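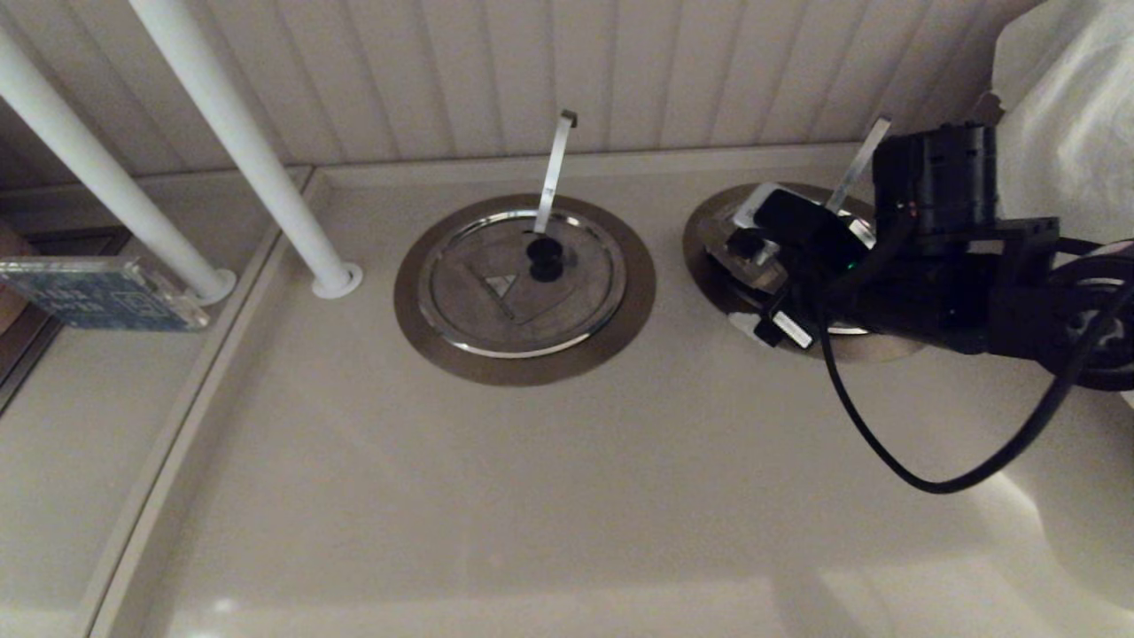

Tekle Belay makes coffee before he'll talk about software, and he makes it slowly, so it was well past eight in the morning by the time we got around to Drurkus. That's the planning layer he has been writing at Warkon for the past couple of years, and it decides, many times a second, where a robot's arm should go next and how hard it should push when it gets there.

"People ask me about the vision first," he said, settling into a chair with the cup on his knee. "And I love the vision, don't get me wrong! But a camera will only take you to the last finger's width. After that you're feeling your way, the same as you would looking for a light switch at night."

Shiny metal is his favorite complaint. Polished steel throws the room back at the depth sensor, and the old version of Drurkus would take that reading at face value and plan a beautiful path to a spot well under the surface. Belay's fix was to let the planner carry its doubt along with it. Where the depth is poor, the arm slows down, the stiffness drops, and the controller waits for a rise in force before it believes it has arrived.

"It's a very polite robot now," he said, laughing. "It sort of knocks."

He came to this work from Diekmann, where he wrote motion code for packing lines, and he speaks of those days fondly (the parts were always where the drawing said they would be). What he misses least is the tooling. At Warkon he spent his first November building a replay viewer called Rarkell, which lines up the camera image, the joint angles and the planner's own reasoning on a single timeline, so that you can drag back to the moment of contact and see what the software thought it was doing.

"I wrote it for myself, and then people kept leaning over my shoulder," he said. "So I cleaned it up a bit. The colors are still terrible."

I asked what he had learned from it, and he went and fetched his laptop, which took a while — he'd left it in another room under a coat. He wanted to show me run 361. On the screen, a force trace climbed, wobbled and then climbed again. The wobble, he explained, came from two parts of the code arguing: one wanted to hold position and the other wanted to hold pressure, and each was undoing the other's work.

"I stared at that for most of an afternoon," he said. "Both of them were right, you see, and that's the annoying kind of bug." He settled it by giving pressure the say along the direction of the push and leaving position in charge of everything sideways.

Next on his list is recovery. When a fingertip slides, Drurkus still backs all the way out and starts over, and Belay would like it to shift a little and carry on, as a person would. He has a branch with the first pieces of it, and he hasn't let anyone else run it yet.

"Maybe after one more cup," he said, and got up to put the kettle on.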